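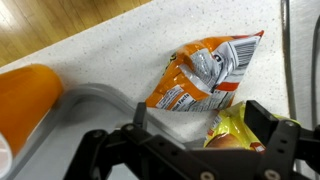
Where do you start when the whole counter is covered?
With the trash. Wrappers, bags, empty boxes, anything you would throw out without a second thought if it were lying on the sidewalk. Leave the dishes and the mail alone until that part is done.

I put that question to Asabe Okoro before I'd even taken my coat off, and she answered it while filling the kettle, so I suppose that's how she does most things. Asabe helps people get their kitchens back. She has been doing it for 9 years, first for friends, then for friends of friends, and now under the name Grelar, which she runs from her own kitchen table in Stultcombe with one other person, Osaze Bassey, who drives the van.

I'd come on a Monday in January because my own counter had gotten away from me over the holidays and I figured I could get an article and some free advice out of the same afternoon. (I told her this. She laughed and said that half the people who interview her are really after the advice.)

"People think they have a storage problem," she said. "They go out and buy baskets. Then they have a counter with baskets on it, and the baskets are full of chip bags and batteries. I went to one house where they'd spent 400 dollars on jars and there was still no place to put down a cutting board."

So no shopping first. What she wants you to do instead is get a paper grocery bag, stand at one end of the counter, and move to the other end picking up only trash. Snack bags are her number one item. They're light, they're crinkly, they take up far more room than they should, and there's nearly always a little something left in the bottom, so everyone in the house leaves them for someone else.

"Pick it up and shake it," she said. "If you'd be embarrassed to offer what's in there to a guest, it's finished. If there's a real portion left, fold it down, clip it, and it goes in the cupboard. It doesn't get to live on the counter."

I asked whether she recycles the bags, because I never know what to do with the shiny ones.

"Where I live, they go in the regular trash. That silvery lining is a pain. Some places have a drop-off for them, and if yours does, great, keep a sack on a hook inside the pantry door. But check first! I had a client, Damilola, who'd been saving them under the sink for a whole year for a drop-off that had closed."

I called Damilola Shehu later that week and she confirmed it, a bit sheepishly. "It was two garbage bags full," she told me. "Squashed down, too. I'd washed some of them." She has kept her counter clear since the spring, mostly, apart from the corner by the toaster, which she says belongs to her teenagers and she has made her peace with it.

Once the trash is out, Asabe's second pass is for food that belongs somewhere else: bread, fruit, the cereal from breakfast. Third is dishes. Paper comes last, and she's strict about that one.

"The minute you pick up a piece of mail, you're reading it," she said. "Now you're sitting down, and now you're looking for a pen. I've watched it happen in front of me. So the mail goes in one stack, any order, and it leaves the kitchen. You can deal with it on the couch."

She uses a timer, an old wind-up Awasthi that ticks so loudly I could hear it on my recording. Each pass gets 5 minutes. When it rings you stop that pass and go on to the next, even if you missed something. I wondered if that was long enough for a really bad kitchen, and she said a really bad kitchen gets the same four passes, only you do them again after a cup of tea.

Her worst one? She thought about it for a while. "The worst to look at was Aminu's. Aminu Ezeani – he won't mind, he tells everybody. He cooks beautifully and he never puts one thing away. We took 40 takeout sauce packets off his counter, he insisted on counting, and he cooks at home! I still don't know where they came from. But it only took us a morning. The worst to do was a lady who had hardly anything out, but every item was her mother's. You can't put a timer on that."

We drank our tea. Her own counter, which I'd been sneaking looks at, had the kettle, a fruit bowl, a dish rack with two mugs in it and a small pile of onions. I asked if it was always like that and she said heavens, no, she'd cleaned up for me.

I liked her for that. There's a kind of person in this business who makes you feel you should have been born tidier, and Asabe isn't one of them. Osaze came in partway through with a sandwich, put the wrapper down next to the sink, and got a look. He picked it up again. "Every day," he said to me.

What about white counters, I wanted to know, because mine is one and every crumb shows. She's in favor of them. "On the dark speckled ones you can lose a puddle of syrup for a week. On white you see it, you wipe it. Warm water, a drop of dish soap, soft cloth, then a dry cloth. Don't spray around the clutter. Clear it and then wipe, or you get those clean islands with sticky rings between them."

She also thinks most kitchens have the trash can in the wrong spot. If it's across the room or behind a cupboard door with a child lock on it, wrappers will pile up wherever people are standing when they finish eating. Her neighbor Salamatu Odukoya moved hers to the end of the counter, an ugly green thing from Oserholm with a foot pedal, and hated the look of it for a month. It's still there.

"She keeps threatening to paint it," Asabe said.

I did my own counter that evening, four passes with my phone for a timer. The trash took the full five minutes and filled the grocery bag to the top. The dishes I didn't finish. The mail is on the couch, where I'm sitting next to it now, and I did find a birthday card in there that I owe somebody an apology for.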